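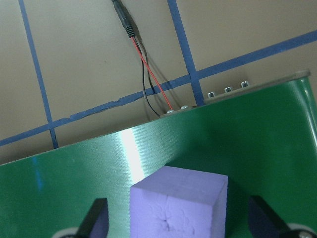 I have been comparing two grippers since May and I said I would write up the results once I had enough picks to trust the numbers. As of this week I have 564 picks, so it's time.

The background, for anyone new. I have one small arm, a task board that I built to practice on, and not much space. For the last year or so I used a parallel gripper from Pondusetti. It does one thing, which is close two flat jaws on whatever is between them. A few weeks ago Darragh Flanagan lent me a Tanguy gripper, which has angular black fingers and a place to put a small camera right at the wrist. He had stopped using it because he moved on to suction. I wanted to find out if it was worth buying one of my own.

The test

I tried to keep it dull. The part is a foam cube. I put the cube down in front of the green board, the arm goes in with the fingers open, closes, lifts, moves sideways, and sets the cube down again. If the cube is still in the fingers at the end of the sideways move, it counts as a pick. If it fell out, twisted badly, or never left the surface, it doesn't. I wrote down every try in a notebook and typed it up in the evening.

I picked foam for a few reasons. It's cheap, it doesn't hurt anything when it gets dropped, and it shows you when you are squeezing too hard. A wood block will hide a lot of bad settings. Foam will not. The one in the picture is lavender. I have other colors, and I did check that color made no difference to the grip, though it made some difference to the camera, and I'll get to that.

The wall behind the board is beige and has blue tape on it. I put the tape up so I had lines to look at when I was going through the wrist camera pictures. Three strips, put up by eye. If you want to do real calibration you should print a proper pattern and measure it. For telling at a glance how far the wrist had tilted between one picture and the next, the tape was enough.

Closing force

The Pondusetti has more force than I need. Even at the lowest setting it leaves a dent in the foam that takes a while to come back out. It almost never drops anything. It also pushes the cube sideways if the arm is a bit off center, because one jaw gets there first and keeps going until the other one arrives. With a hard part this doesn't matter much. With foam you end up holding a cube that has turned a little, and then you set it down turned.

The Tanguy is softer at the low end. I could close it on the cube and see hardly any change in the shape. I spent most of an evening finding the lowest setting that would still hold through the sideways move, then went up one step from there and left it alone for the rest of the test. Going up one step was Darragh's advice, and I'd pass it on to anybody. The lowest setting that works at nine at night may not work the next morning.

Getting in close

I expected force to be the main difference, but reach was a bigger one for me. The Pondusetti is wide. Its body sticks out past the jaws on both sides, and when I go in near the board it bumps things. My board has screws standing up along the top edge and two thin wires, red and black, coming down to it from a connector. I've caught those wires with the old gripper more times than I'd like. I never broke one, but I did pull the connector around enough that I had to stop and put it back.

With the Tanguy I can come in with the fingers on either side of the cube and the rest of the body well back. I had to move my approach point a little because the fingers are longer, and I got that wrong the first day and pressed the tips into the surface. After I fixed the offset I had no more contact with the wires at all.

The camera

Having the camera at the wrist is very useful and also annoying. Useful, because you see both fingers and the part in the same picture, so you know right away if you are centered. With my old overhead camera the gripper covered the part at exactly the moment I wanted to look at it.

The annoying part is the board. It's glossy, and the light comes back off it in a bright stripe. In the picture at the top of this post you can see it running down the green, left of the middle, to the top of the cube. My simple edge finder thinks that stripe is an edge. It's a very good edge, as far as the software can tell, much better than the real edges of the cube. With the lavender foam I got by with a color filter first and the edges second. With a green foam cube the filter was no help, and I gave up on that one.

I tried moving the lamp. The stripe just moves with it. I tried a sheet of baking paper over the lamp and that made it wider and dimmer, which the edge finder liked better. The real fix would be to sand the board or paint it with something matte, and I may do that this summer.

The controller

Both grippers ran off the same Stindgate controller, so I can't blame that for any difference. The Stindgate is fine. The menus are slow and it forgets the gripper profile if you unplug it before it has finished saving. I lost one set of settings that way and had to find them again. Now I write the numbers on a piece of masking tape on the case.

One thing to watch for is that the Tanguy wants to be homed each time it powers up, with nothing between the fingers. If you leave a cube in there, it takes the width of the cube as fully closed and everything after that is wrong. I did this once and spent a long time looking for a bug in my own code.

Numbers

Out of the 564 tries, 335 were with the Tanguy and the rest were with the Pondusetti. I didn't plan on uneven groups. I just kept using the one I liked more. The Tanguy dropped the cube 3 times, all of them before I went up that one step in force. The Pondusetti dropped none, but I stopped that run early more than once to straighten the cube or put the connector back, and I don't have a good way to score that.

I also kept the wrist pictures, 3,011 of them, and haven't sorted them yet. If someone in the Nidport group wants a copy to try their own edge finder on, let me know and bring a drive.

What I'm doing next

I'm going to buy a Tanguy. Darragh wants his back at some point and I'd like to have mine set up before then. The Pondusetti stays on the shelf for heavy things, where the extra force is a good thing to have.

Next test is something with less give than foam. I have a bag of short plastic tubes that roll, and I think the angular fingers may do worse on those. I'll use the same sideways move so the results can be compared, and I'll try to keep the two groups even this time.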